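Acceptance

The kit came in two cartons, and the packing list said one. I wrote that down first. The form from Serberg had a box for discrepancies and I have always filled in boxes.

I was paid by the unit in those days. A firm would send me a thing it was thinking of reselling, I would run it against the claims on its data sheet, and I would send back a number and some pages. Kettles, pool pumps, a stair lift once. The Ogura was the first arm. The data sheet called it a household tidying kit, for use on hard floors, and listed its price at $949 without the wrist camera. Nothing in the sheet explained why a person would buy it without the wrist camera.

I cleared the front room. The couch went into the hall and the rug went over the back fence. My wife's chair would not fit through the door with the arms on, so I took the arms off, labelled the four bolts, and put them in an envelope. She had been gone since March. The chair had been in the same place for longer than that and had left its feet marked on the boards.

Assembly took 57 minutes against a stated 40. The base clamp was sound. The cable for the gripper was too short by the width of a thumb if you followed the diagram, and correct if you routed it behind the second joint. I noted both. The software was by Clorkoda, under licence, and wanted a name for the room. I typed Room. It rejected that as reserved, so I typed Voddale, the town I was born in, and it was satisfied.

The test was written by Serberg and ran to 72 attempts. The arm was to find an object on the floor, close on it, lift it, and set it in a tray. The objects were to be "typical of the customer's home," supplied by the tester. I went through the kitchen with a carton. I took a wooden spoon, a sponge, a tea tin, a measuring cup and the red bowl.

The bowl was hers. She had mixed pancake batter in it, and bathed a bird in it one summer, and when she was sick it had stood beside the bed. It weighed almost nothing. I placed it on the boards at the distance given in the procedure and stepped back behind the tape.

I logged every attempt in the same four columns: object, approach, grip, result. The spoon was easy for it. The sponge was easier. The tea tin turned on its edge and rolled away, and the arm went after it with what I would have called patience in a person. I wrote "second approach, successful."

The bowl it did not understand. The depth estimate kept settling on the base, where the plastic was shiny, and ignoring the rim. It would come down low with its fingers apart, stop, and ask Clorkoda's software for another look. Each look was saved to the report folder automatically. I opened one at the kitchen table that night to see what it was working from. 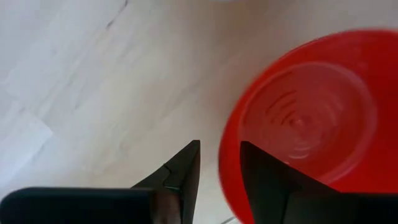

Wrist camera, gripper open, red bowl at right.

I had owned that bowl for most of my marriage and had not known there were rings moulded in the bottom of it. There was a small dark spot near the middle of them. I went and got the bowl and held it under the range hood light and ran my thumb over the ridges. Then I washed it, dried it, and put it back on its mark for the morning.

The procedure allowed the tester to substitute an object after ten failed attempts. I had a steel mixing bowl of the right diameter, heavier, with a rolled edge that any gripper could find. I left it in the cupboard. I changed the approach angle in the settings by 2 degrees, which was permitted, and then by 2 more, which was also permitted, and recorded each change with the time.

On the last afternoon it took the bowl by the rim. The left finger went outside, the right finger went in, and they closed. The lift was slow and slightly crooked. It carried the bowl across the front room at the height of a child's hand and put it in the tray, right side up, and the software made its small noise.

I entered the result. There were attempts remaining, and I ran them, since I was being paid for all of them, and it managed some and missed others.

My report went to Serberg with the date 4/27/26 on the cover. Under Suitability I wrote that the kit met its claims on flat objects and small rigid ones, that it was weak on shallow vessels with glossy interiors, and that the cable diagram should be redrawn. Under Tester's Remarks, an optional box, I wrote a paragraph and took it out, and then wrote that the unit was persistent.

They asked for the kit back in its original packaging. I packed both cartons, taped them, and set them on the porch for the courier. Then I brought in the rug and the couch, and got out the envelope with the four bolts in it.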